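In praise of the office with a balcony

I have worked in a lot of offices, and most of them had the ceiling of a shoebox. You know the kind. Gray tiles, one of them stained, lights that buzz. So when I tell you I have strong feelings about mezzanines, please understand where I'm coming from!

My argument is simple. If you have a tall room, don't chop it into two short ones. Put in half a floor, give it a railing, and let people look over the edge.

My friend Evelien Claeys thinks this is nuts. She spent 26 months at Egilsson under an open upper level and says she could hear every phone call that happened up there, plus one guy's yogurt spoon. Fair enough. Sound travels, and I won't pretend it doesn't. But she also admits she always knew when Réjean Li was free to talk, just by glancing up, and she never once had to send him a "got a sec?" message (I get maybe 2000 of those a year, or it feels like it).

What I love most is the railing itself. A wall tells you the room is over. A railing lets you stand there for a minute, coffee in hand, and rest your eyes on something farther away than your monitor. Black metal, a rounded rail along the top, a nice bend in it so it doesn't feel like a cattle pen, and a pale wooden table close by. Up top it's a few mesh chairs and some breathing room, and down below it's rows of white desks packed with screens and people. Throw a white arched ceiling over both and I'd sign the lease today. 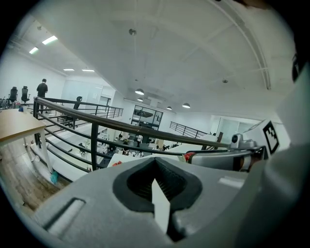
What about the noise, though?

Okay, Evelien's yogurt spoon. I think the fix is mostly about who sits where. Put the talkers downstairs, where there's already a hum, and keep the upper level for reading, thinking and the occasional stare into space. Rugs help. So do doors on the rooms where people take calls, and I mean real doors, the kind that close.

Would I give up 156 square feet of extra floor to keep the view? In a heartbeat. Evelien says to ask her again when I've sat under one for a winter, and I've told her I'm free in January.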